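Jendosness Open Notes > Working Papers > Robot Learning > Section 4

4. House rules for collecting with hand-held grippers

I said in the introduction that this paper wouldn't be much about learning algorithms, and I meant it. This is the section I wish I'd had on my desk in August, when we set up collection at Leinonen and I figured a one-page consent form and a charged battery would pretty much cover us. (They didn't!) What follows is the version of our rules that survived, with some grumbling about the ones that took me longest to accept.

4.1 Where the rules came from

We recorded some 3000 episodes under the first rule sheet, then I sat down with the review tool and went through the rejects. There were 836 of them. I'd expected bad tracking to be the big one, and it was big, but a lot of those episodes had perfectly nice tracking and were thrown out over things a person could have fixed before pressing record – a strap over a lens, a second collector wandering through the workspace, a task name that didn't match the task. Another 83 passed every automatic check and were pulled later, by hand, for privacy. Those are the ones that bothered me most, and they're why 4.3 is as long as it is.

4.2 Before recording

The current sheet has eight rules, and five of them apply before anybody records anything. Collectors walk the floor first, wearing the whole rig, cables included. They show each marker to the tracking camera and wait for the lock. They look at the finger pads. They agree out loud on who is working where. And they read the task card to the end, which sounds silly to write into a protocol until you've reviewed a whole morning of people putting away the wrong cups.

Cables get their own paragraph in our sheet and I'd fight to keep it there. A backpack rig gives you a lot of freedom, and after twenty minutes you forget you're wearing it. Our rule is that slack gets clipped above the knee before you start walking, and it gets checked again whenever you sit, bend, or swap a battery. I tried a softer wording at first ("keep cables tidy") and it did nothing at all, so now the sheet says where the clip goes and who checks it.

4.3 Other people in the room

Most of our rooms are shared, so somebody else's camera is nearly always pointed at you. Consent has to cover that. We used to ask people to sign for their own recordings only, and I now think that was a plain mistake on my part. The form we use today covers showing up in a coworker's footage too, and it can be withdrawn for one without the other. Faces are blurred before a file leaves the collection machine. Reviewers never see the originals, and that includes me, which I complained about for a week or so and then got used to.

Blurring has limits, of course. A headband, a bracelet or a favorite shirt can give a person away to anyone who works with them, and our automatic pass doesn't touch clothing. We tell collectors this at sign-up in those words. I'd like other groups to do the same, even the ones with better software than ours.

Spacing is the other half. The Kandetti guideline we started from asks for a full room per collector, and we simply don't have the rooms. So we settled on marked zones with an arm's reach of free floor between them, and a spoken "crossing" when you need to walk through someone else's. Figure 4 shows the kind of shared space these rules are written for.

Figure 4. Two hand-held grippers at close range, one with a fiducial marker mounted on top, and a person with a backpack rig beside a white desk farther back. Cables hang from the backpack toward the floor. 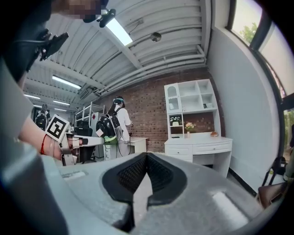 The last thing I'd add on spacing is that the spoken call only works if it's allowed to ruin an episode. We had collectors staying quiet to save a good take, so the sheet now says a take stopped for a crossing counts toward the session like any other. People started calling out the very same Tuesday.

Related papers
- Marker care and relabeling on the Flomutier rig
- Consent forms for shared collection rooms: a template
- Reviewing rejected episodes without losing your afternoon
- Kandetti guideline, annotated copy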